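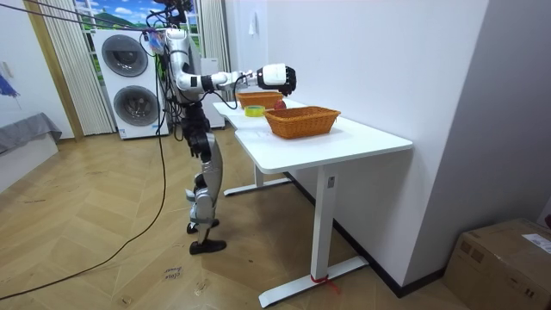 Der rechte Arm über dem weißen Tisch, darunter die zwei Körbe.

Drucken | Per E-Mail senden

17. Mai 2019

Seit April haben wir bei Rowbotham einen Kollegen, der keine Pause braucht, und ich wollte schon lange etwas darüber schreiben. Deutsch ist nicht meine erste Sprache, ich bitte also um Geduld mit meinen Sätzen.

Unsere Abteilung packt und sortiert Waren, die Kunden zurückschicken. Es sind 40 Personen in zwei Schichten. Die meiste Arbeit besteht darin, kleine Sachen aus einem Korb zu nehmen, anzuschauen und in einen anderen Korb zu legen. Das klingt leicht. Nach acht Stunden spürt man es in den Schultern, und im letzten Monat waren es bei mir allein 1.688 Stück.

Der Roboter lernt jetzt genau diese Bewegung. Er übt im kleinen Raum neben der Wäsche, mit dem Klebeband, mit etwas Rotem, das wie ein Apfel aussieht, und mit den geflochtenen Körben. Beim ersten Besuch habe ich mich gewundert, wie viele Kabel an ihm hängen. Ich hatte mir eine Maschine aus dem Prospekt vorgestellt, ganz glatt. Die Finger sind schwarz und gekrümmt, und wenn die Hand über dem Korb steht, sieht es ein wenig aus, als ob er nachdenkt.

Meine Schichtleiterin, Oranuch Limsakul, hat uns am Anfang gesagt, dass niemand entlassen wird. Ich glaube ihr. Aber ich habe auch bemerkt, dass zwei freie Stellen seitdem nicht mehr ausgeschrieben sind. Man kann beides gleichzeitig wissen.

Für mich persönlich hat sich Folgendes geändert. Ich stehe jetzt 11 Stunden in der Woche nicht am Band, sondern zeige dem Technikteam, wie wir greifen. Jirayu Siriwan fragt mich dann zum Beispiel, warum ich den Korb zuerst drehe. Das wusste ich selber nicht! Ich musste es langsam machen und mir dabei zusehen. Es ist ein merkwürdiges Gefühl, wenn jemand die eigene Handbewegung aufschreibt, die vorher keinen Menschen interessiert hat.

Wichai Sombatkul, der schon viel länger da ist als ich, möchte nicht mitmachen. Er sagt, er bringt seinem Nachfolger nichts bei, solange er dafür den gleichen Lohn bekommt. Ich verstehe ihn gut. Über den Lohn soll im Sommer gesprochen werden, und ich habe mich für dieses Gespräch angemeldet.

Nächste Woche üben wir mit weichen Sachen, zuerst Handtücher. Davor hat Jirayu den größten Respekt.

Zlata Hnatiuk

Seite drucken | Artikel per E-Mail empfehlen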